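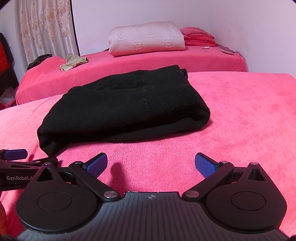
Contents | Previous | Next | Glossary | Index

Chapter 9
Comparing Grippers on Soft Goods

9.1 Why test at all

A gripper that picks up a wooden block every time may fail on a folded sweater. The block has one shape. It has flat sides, it does not bend, and a camera sees it the same way from one try to the next. A folded piece of clothing has a top layer and a bottom layer that can slide apart. It gets thinner when squeezed. It can be lifted by one corner while the rest stays on the bed, and an observer then has to decide whether that was a pick or not.

Catalogs do not help much with this. A catalog lists jaw opening, closing force, weight and payload. These numbers are measured on rigid test pieces, and two grippers with the same numbers can behave very differently on cloth. The shape of the fingertip, the softness of the pad and the path the fingers follow as they close all matter, and most of these are left out of the data sheet or given only as a drawing.

This chapter covers how to set up a fair comparison between grippers when the objects are soft. The same method, with small changes, is used in Chapter 10 for cameras and in Chapter 11 for controllers.

By the end of the chapter you should be able to:

- write a task description that two people would carry out the same way
- choose objects and surfaces for a soft-goods test
- define success, partial success and failure before the first trial
- record a trial so that it can be scored later by someone else
- tell a difference between grippers from a difference between operators

9.2 Terms used in this chapter

Trial. One attempt at one task with one gripper, from the start position to the release or the time limit.

Session. A group of trials done without changing the operator, the room or the lighting.

Pad. The part of the finger that touches the object. Pads are often rubber or a similar soft material and can usually be replaced.

Linkage. The bars and pivots that carry the finger. In a parallel linkage the pads keep facing each other as they close. In a simple pivot the pads swing through an arc, so their angle changes with the opening.

Hand-held gripper. A gripper carried by a person instead of an arm. It is used to record how a task is done, and also to test fingers and pads before they are mounted.

Carryover. The effect of one trial on the next. With cloth this is large. A sweater that has been squeezed and dropped is no longer folded the way it was.

9.3 A first case

The Worik trials began with a plain question. A small workshop had two finger designs for the same gripper body and wanted to know which was better at picking up folded laundry. The first design, called Clultier, had a parallel linkage and wide flat pads. The second, called Hesance, had a simple pivot and narrow pads with a slight curve.

The first session was run in September. One operator did all the Clultier trials in the morning and all the Hesance trials in the afternoon. Hesance came out well ahead, and an order for parts was nearly placed on that result.

On review, three problems were found.

First, the order was fixed. By the afternoon the operator had practiced for hours. Any gain from practice was counted in favor of the second design.

Second, the clothes were refolded by hand after each trial, and no folding rule had been written down. The morning bundles were tight. The afternoon bundles were looser and stood higher off the surface, so there was more for the fingers to close on.

Third, success had been written as "garment picked up." Several of the Hesance trials lifted only the top layer. They were scored as successes because part of the garment had left the surface.

The trials were repeated with 2 operators, a mixed order and a written folding rule. The large gap went away. Hesance was still better on thin items such as socks laid flat. Clultier was better on thick bundles, where its wide pads held both layers together. Neither result could have been read from the first session.

9.4 Choosing the surface

The surface under the object is part of the test. On a hard table, the fingertips slide along the top until they reach the edge of the garment. On a bed or a cushion, the tips press into the surface. This can help, since the tips get under the object more easily. It can also hurt, because the pads may close on the bedding and lift that as well -- a fault that rarely shows up in bench testing.

Plush fabric adds friction. A knit garment on a plush cover may hold its place while the fingers push at it, where the same garment on a smooth sheet would slide away. Color matters too if a camera is part of the system. A dark garment on a light cover gives a clear outline. A dark garment on a dark cover may not.

Use at least one hard surface and one soft surface in any soft-goods comparison. Report the results for each one separately. An average over both hides what the reader most needs to know.

9.5 Choosing the objects

Pick objects that differ in thickness, stretch and weight. A good starting set is a ribbed knit, a thin woven shirt, a towel and a single sock. Fold each one by a written rule and keep a sketch of the folded shape with the record sheets. Mark the start position and the direction of the long side. A bundle lying across the line of approach is a different task from one lying along it.

The Jia worksheet at the back of this book has spaces for up to 9 objects. Most student groups should start with fewer and run more trials on each.

Before you go on

1. Write a one-sentence definition of success for picking up a folded towel. Trade with a partner and look for a case the definition does not cover.

2. Suppose pads wear down during a session. How would you arrange the order of trials so that wear does not favor one gripper?

3. In the first Worik session, which of the 3 problems could have been corrected from video afterward, and which could not?

Section 9.6 takes up the scoring sheet and the handling of partial picks.

Share | Print | 2 comments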